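Re: [teleop] Simulated kitchen demos for the Poreo arm

On the 14th message of this thread or so, Asanka Karunaratne wrote:

> We now have 373 demonstrations of the bowl task, all driven
> by hand in the sim with the Brindidard controller. Training on 219
> of them already gives a policy that looks very smooth. I think if
> we get to 500 we can stop collecting and move to the real kitchen
> at Iston in June. The sim kitchen is close enough that I don't
> expect the transfer to be the hard part. Objections?

Yes, a few.

I don't doubt it looks smooth. Mine looked smooth too, after I threw out every demo where I fumbled, and then the first time the gripper came down a little off center it had no idea what to do next. There was nothing in the data about being off center. How many of the 373 have a miss and a second try in them? If you've been hitting reset whenever you botch a grasp, you've been deleting the part I would want to keep.

Second, who drove? If it was all you, then 500 is 500 copies of your habits. I sat with the McGrath set for an afternoon last year and could tell the two operators apart just from how they came in toward the object. The policy could tell them apart too, and it switched between them halfway down. I'd take fewer demos and more hands.

Third, the bowl. I went back to the render you attached to your first note, and it's the moment I'd worry about most.

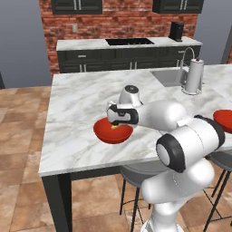 Sim kitchen, gripper down in the near red bowl, fingers over the yellow object.

Look at how little of the yellow thing you can see once the fingers are over it. From this view the operator is mostly going on faith, and so is whatever you train. On screen you can orbit the camera until you're happy. Did you? If the person driving had a better view than the policy gets, the demos contain decisions the policy can't explain from its own input. I'd lock the operator to the policy's cameras, collect 15 that way, and see whether your success rate as a human drops. If it does, you've learned something cheap.

There's also a second red bowl over on the right, same color. Is it ever the target? If the answer is always the one on the left, I don't see how you'd know whether it learned "bowl" or "go left."

On transfer I just disagree. That's a shallow, shiny bowl. Touching the bottom or the rim in a simulator costs you nothing and a real bowl slides. With no force coming back through the controller, you won't have learned to be gentle, and neither will it.

So before anyone plans June around this, could you post:

- the raw logs, resets included
- who drove which demos
- which camera views the operator had
- results with the bowls swapped

Happy to be wrong on any of it. I've been hearing "transfer won't be the hard part" on this list for a long time, though.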